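## 4. Fingers and first grip test

Printed parts only, no motor in this section. You need the four arms, both finger pads, the brass eyelets and the bag of 13 short screws.

1. Press eyelets into the arms. Warm iron, slow push. Flush or slightly proud is OK.
2. Pin the arms, inner pair first. They should swing by thier own weight. Stiff? Ream the hole, don't oil it.
3. Screw on the pads. Snug only — the plastic strips fast.
4. Open and close 24 times by hand. Listen for clicking.
5. Clear a bit of table, put something thin on it and something fat.
6. Open all the way. Tips should point in at each other.
7. Close on the thin thing by its handle. Comb, spoon, whatever.

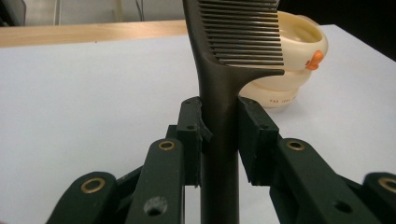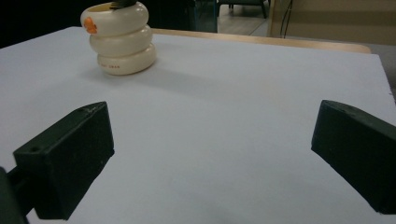 8. Hold for 52 seconds. If it slips, swap pads left for right and try again.
9. Let go slowly.

**Caution:** keep your own fingers out of the linkage. Yusri has a blood blister to show for it.

**Note:** pads chip at the corners. Small chips fine. Cracks thru a screw hole are not — reprint, file is on the Rustoter drive, folder 88. Ask Irén for the login.

Motor mount is section 5. Don't start it til step 8 passes.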